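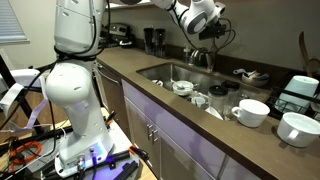 Arm over the sink, gripper by the faucet, dishes still in the basin.

Topic: House rules for kitchen sink work – what do you all have written down?

slowdrain
Hi everybody, long-time reader, not much of a poster. We run dish sessions in a regular home kitchen, and up to now our safety rules have been one page taped inside a cupboard door. We are starting a second kitchen in November with people who have never worked next to an arm before, so I'm trying to turn that page into something a newcomer can follow without me standing behind them. The draft so far:

1. One person on the stop button, and that person does nothing else. No phone, no notes.
2. Nobody reaches into the sink while the arms are enabled, even if a spoon is about to go down the drain.
3. No sharp knives in the basin, ever.
4. Faucet stays off unless the session plan says water.
5. Glass is allowed after 10 clean runs with mugs and bowls.
6. Cables get checked by hand along the whole arm before power on.

What am I missing? I'd love to see other people's lists, the messier the better.

Esterau_Kitchen
Nice list, and I'm glad you put the stop button first. We'd add one about where people stand. We put tape on the floor at the full reach of the arm plus a good step back, and if you're over the tape the session is paused, no arguing. It felt silly for the first week and then it felt normal, like a seat belt.

I'm going to push back on number 5, though. Ten runs is nothing! At Esterau we did 91 without a chip and then broke two jars in one afternoon. Same jars, same grip. I wouldn't tie glass to a run count at all.

pellwood
Agree with Esterau on glass, and I'd go further and keep it out of shared kitchens altogether. A broken jar in a steel basin means shards in the drain, shards under the plates, and someone's bare hand going in there at dinner time. Use plastic until you have a very good reason.

slowdrain
I hear you both, but I can't go all the way with pellwood. People have glass in their sinks. If we only ever practice on plastic we'll have a lovely record on plastic and no idea what happens with a wet jar. What I could do is drop the run count and write it up as a procedure – heavy gloves within reach, strainer in the drain, lids on the jars, and a full basin wipe-down before the household gets the kitchen back. Would that sit better with you?

pellwood
Better, yes. I still wouldn't do it in my house, but I'd sign that page.

Nevholm Nan
Hello from the Nevholm group. Rule 4 needs more words, I think. "Unless the plan says water" leaves it to whoever wrote the plan, and some of our plans were written at 7 in the morning. We ask three things before any water runs: is every connector on the base above splash height or covered, is the outlet on a ground fault breaker, and is there a dry towel down on the floor. If one answer is no, it's a dry session. Also please put something in about the dishes next to the sink! Ours says the counter on both sides is either cleared or counted as part of the work area. We lost a perfectly good mug to an elbow, and the gripper was nowhere near it.

slowdrain
Oh, the elbow one is going straight in. Everybody watches the hand and forgets the rest of the arm, me included.

zein_bench
Small thing on rule 6. We check cables by hand too, but we found "check" meant something different to each person, so now it reads: follow each cable with your fingers from base to wrist, move every joint through its range with power off, and look for anything that pulls tight or loops out far enough to catch a faucet. We keep a log, 148 entries so far, and loose loops at the wrist are the thing that comes up most.

Esterau_Kitchen
Do you log the ones where you find nothing?

zein_bench
Yes, every one. A blank day gets a line too, otherwise you can't tell it from a skipped day.

slowdrain
This is so helpful, thank you all. I'll rewrite the page tonight and post it in this thread. It may end up being two pages, in which case we'll need a bigger cupboard door. Nan, could you paste the exact wording of your water questions when you get a minute?

Nevholm Nan
Will do, it's on the clipboard at work. I'll type it in tomorrow morning.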